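The Bag on the Bench

At the repair shop on Fernon Street, small parts live in brown paper

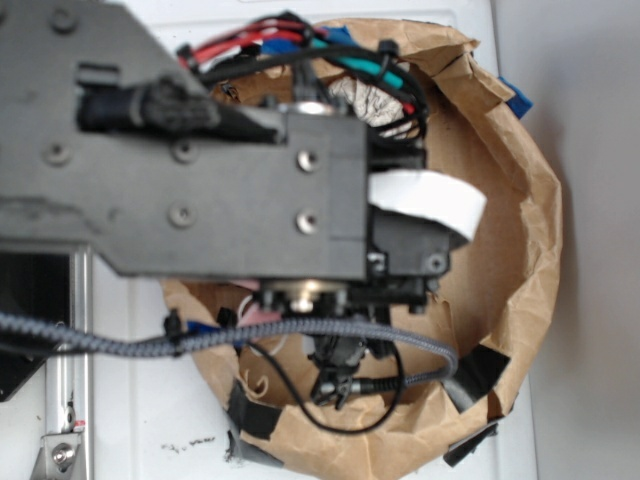
Colm Sheehan started keeping wire in grocery bags when he ran out of drawers. He had bought a steel cabinet for the shop when it opened, and it filled up in the first winter with fuses, switches, knobs and screws. Wire was the problem. It springs open when you close a drawer on it, and the ends catch on everything else.

So he took a brown bag from under the sink, rolled the top down a few turns until it stood up by itself, and put the wire in that. He still does it the same way. The shop fixes lamps, radios, fans and the occasional sewing machine for people in Jellbridge, and most of the leftover pieces go into a bag before anyone decides what to do with them.

"You can see in it from above," Sheehan said. "You can reach in from any side. When it's worn out you throw it away, and you haven't lost anything."

Rolling the rim is the part that matters. A bag with a straight edge flops over as soon as there is any weight in it, and it tears at the corners. A rolled edge stiffens the top and keeps the mouth open. Sheehan folds outward, about an inch at a time, and stops when the sides are as high as his hand is long. Deeper than that and things get lost at the bottom.

Paper does tear, rolled or not. The usual fix is black electrical tape, because there is always some on the bench. Walid Haddad works the late shift and does most of the patching. He told me tape holds better if you crumple the paper first and then flatten it. I tried it at home and could not tell the difference, but his bags last longer than mine do.

Haddad tapes along the bottom of the rim, where people rest their wrists. He uses short pieces. A long strip pulls the paper out of shape and starts a second tear at the end of the first.

What goes in the bags has its own rules. Colored hookup wire gets bunched by length and held with a zip tie. Red and black are kept no matter how short they are, down to the width of a palm, and the other colors are kept if there is enough to be useful. Braided cable is coiled loosely and laid around the inside. Haddad doesn't like it wound tight, and he will take apart a coil someone else has made and do it over. Foil gets saved too. It is handy for shielding heat when a joint is being soldered near plastic, and a wrinkled piece works as well as a new one.

Batteries never go in a bag. Neither does anything with oil on it, or blades, or glass. Batteries have a metal can with a lid by the back door, and they go to the county drop-off when it is full.

The bags are sorted when they get heavy, usually at the end of the day after the front door is locked. I sat in on one of these sessions in December, starting at six. Sheehan tipped a bag out on an old towel and made piles. Haddad tested the longer cables with a meter and cut the connectors off the ones that failed. The connectors went in the cabinet and the dead cable went in a box for the scrap yard. It took 75 minutes to get through 2 bags, with a break for tea.

Some of what came out had no obvious owner or purpose. There was a spring, a rubber foot, and a plastic cap that fit nothing they could think of. Sheehan put the cap back in a fresh bag. He has kept pieces like that for years, and he told me about a Qudah radio that waited most of a summer for a knob that had been in the shop the whole time.

I asked whether plastic bins would be easier. They have been offered some. Haddad said bins end up stacked, and once they are stacked, the bottom one stays shut. The bags can't be stacked, so they stay out where people use them. They also take up a lot of bench. Sheehan admitted that on a bad day there is hardly space to put down a screwdriver.

Customers bring in bags now, folded flat and tied with string. The last bundle had 19 in it. Sheehan checks the bottoms and sets aside any with a weak seam for lining the trash. Bags with twisted paper handles are fine, but he cuts the handles off before rolling, and saves those too. They are in a bag under the counter, next to the tape.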